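**Ticket 500 - Shared calendar shows every booking one hour early (and the printer, again)**

Opened by: Malou Thorlacius
Picked up by: Dorian Roussel
Status: closed, with reservations
Site: Travholm, upstairs office

**2022-05-12, first entry**

Malou reports that everything in the shared calendar has slid an hour to the left. Her dentist, the fire drill, the monthly lunch with Eskildsen, the lot. She found out by arriving at the lunch before the restaurant had unlocked its door. I have asked for the name of the restaurant, for the record, and because I need somewhere to eat.

Checked the server clock. Correct. Checked my own laptop. Correct. Checked Malou's laptop, which believes it is in the Azores. Changed it back to the right time zone, restarted the calendar, and watched all her meetings slide an hour to the right. Marked as solved. Made tea.

**Second entry**

Reopened. Kári Lykkegaard has the same fault, and so does Auður Ragnarsson, who would like it noted that she reported it in October and was told to clear her cache. I looked up the old ticket. She was told to clear her cache, and the person who told her was me.

Things tried, in order:

- Cleared the cache. No change, but Auður was now logged out of everything and had lost a half-written letter.
- Removed the Nislow sync add-on and put it back. No change.
- Removed it and left it off. Calendar correct, but empty.
- Read the Nislow help page. It says to contact your administrator. I am the administrator.

So the add-on is involved. With it on, the times are wrong; with it off, there are no times to be wrong. I did consider offering the second option as a permanent fix, and Kári was quite keen.
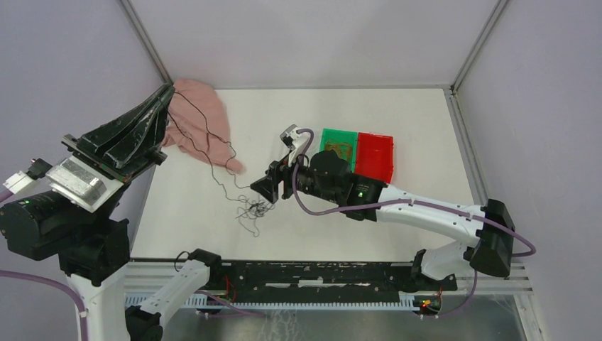 The add-on turns out to keep a time zone of its own, separate from the laptop and from the server, on a settings page you can only reach by clicking the version number. It offers 200 cities in no order I can make out. Ours isn't one of them. Somebody had chosen the nearest-sounding name, which is a perfectly nice town in the wrong part of the Atlantic.

Chose a city with the right clock and saved. The page said "Saved" and went back to the Azores. Chose it again, waited for the little wheel to stop, then saved. It stuck.

**Third entry**

Rolled the change out to all 12 accounts by hand, as the "apply to all" button applies to none. Two things to know for next time:

1. Meetings made while the fault was on have the wrong time baked in. They have to be moved one by one. Tiburcio Barajas has moved his. Auður says she'll move hers when she gets her letter back.
2. Anything repeating has to be deleted and made again. Moving it only shifts the first one, and the rest carry on as before - much like the staff.

**The printer**

Malou added this at the bottom of the ticket in the hope that I wouldn't notice. It prints page 2 of everything first. I've looked at it, turned it off and on, and looked at it again. It has its own ticket, under Zuster, with its own history, and I'm not letting it into this one.

**Closing note**

Calendar correct on all accounts when last checked. If it slips again when the clocks change in October, reopen this ticket and don't start a new one. Please don't clear anything.

*Comment from Auður Ragnarsson: Noted. The letter was to you, by the way.*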